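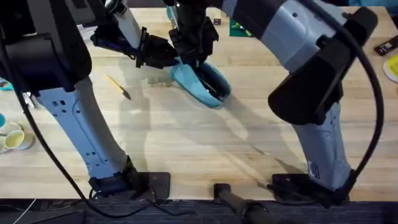 Ernő Bozsik wrote to the works newsletter in November that the hardest part of sharing a room with the arms was learning to leave things where they lay. For years he had straightened the bench whenever he passed it. Now a pencil moved two inches in the middle of a run meant that the run had to be started over, and he asked whether the company had thought about what it does to people to be told to stop tidying up.

The question was a fair one, and it is one of the reasons this page was put together. The gallery covers the shared handling bench at the Swanson building, where Etano has been introducing two-arm automation into the mixed-goods section. It is meant for employees at other sites who will see similar equipment in the coming year, and for families and visitors who have asked what the work looks like.

**The mixed-goods section**

Mixed goods is the part of the building that receives whatever does not fit the main lines: soft items, stationery, small household pieces, opened packs. Until last year all of it was handled by seven people, who unpacked, checked, sorted and repacked by hand. The same seven people are still in the section. Their hours have not been reduced, and no position has been removed as a result of the project. What has changed is how the shift is divided.

Each employee now spends part of the day at the Rusix bench, the name used on the floor plan for the table and the arms mounted on it. The person on the bench sets out the objects, starts the task and follows it on Uma, the program in which tasks are scheduled and results are entered. When an attempt fails, the employee records the reason in plain words. These notes are read every morning by the engineering group, and they have led to more changes than any other source of information on the project.

The written record now holds 3,363 attempts. Employees have asked that this figure be given with some context, and we agree. It includes failures, repeats and trial runs of tasks that were later dropped. It should not be compared with the number of items a person handles in a week.

**What the work asks for**

Objects that seem simple to a person can be hard for a machine. Fabric folds under pressure, a pouch closes again once it is let go, and a sponge changes shape in the grip. Rigid items such as pens are easier to hold but roll away when touched at the wrong angle. The section's staff knew most of this before the first arm was bolted down, and their experience decided the order in which tasks were tried. Hard, regular shapes had been proposed as the starting point for the entire first stage. The staff argued that soft goods made up the greater part of the tiring work and should be brought forward, and the schedule was rewritten
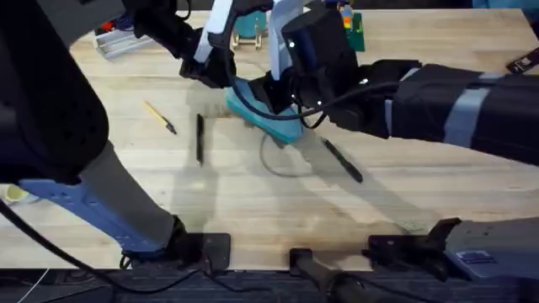
to put soft goods in the second month. That decision slowed the early results and was questioned at the time. It also meant that the people in the section saw the equipment being tried on the work they had complained of, and several of them have said that this mattered more to them than the pace.

Training followed the same line. Every employee in mixed goods received a full course on the bench, including the stop procedure, the clear-hands rule and the correct way to enter a result in Uma. The course was first planned for two people per shift. It was opened to everyone after the section pointed out that a bench only some of them could run would soon decide who was given the better hours.

**What has changed for staff**

Some of the changes are welcome. There is less repeated bending and less fine gripping at the end of a shift, when hands are tired. Employees on the bench sit or stand as they prefer. Two long-standing requests, for better lighting over the tables and a quieter place to write up notes, were met because the project required them.

Other changes are less comfortable, and it would be wrong to leave them out of a page such as this one. Bench time calls for steady attention with little movement. Several employees describe it as more tiring than it looks, and bench periods have been shortened to reflect this. Conversation is reduced, because the person at the bench has to watch the arms while the others work farther down the room. There was also real concern in the first weeks that Uma would be used to measure the person as well as the task. Results are now stored by task only, with no employee name attached, and this was confirmed in writing to all staff.

The matter raised by Mr. Bozsik has been taken up as well. A run is now marked clearly at its start and at its end, and between runs the bench belongs to whoever is working there, to be arranged or cleared as that person sees fit. He has replied that this is an improvement, though he would still like a sign that can be read from the door.

**Opening and reaching inside**

Pouches and cases are the present subject of work. Reaching into a soft opening is difficult to judge from above, so a view from close to the gripper is shown to the employee at the bench along with the wider views. Staff were doubtful about this at first, as the close picture moves a great deal and can be unpleasant to follow for long. Most now keep it on during the reach and turn it off afterward.

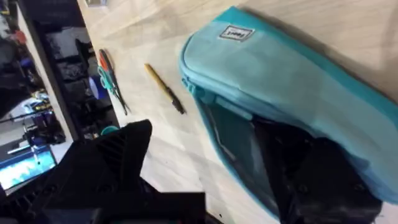
*A gripper finger inside the opening of a turquoise pencil case, seen from a camera near the gripper. Mixed goods, Swanson building.*

Over 200 comments have been received from employees since the bench was installed, on subjects ranging from the height of the chairs to the wording of failure notes. Each is answered in writing, and the answers are kept in the binder by the section office, where any member of staff may read them. Comments may be left unsigned.

**Visiting the bench**

Employees from other Etano sites may visit between 2 and 4 p.m. by arrangement with the section office. Visitors are asked to stay behind the floor line while a run is under way, to leave bags in the front office, and to put their questions to the person at the bench only after the run has ended. Pictures on this page may be used in internal presentations with the section's name given. Requests for outside use should be sent to the site office at Swanson.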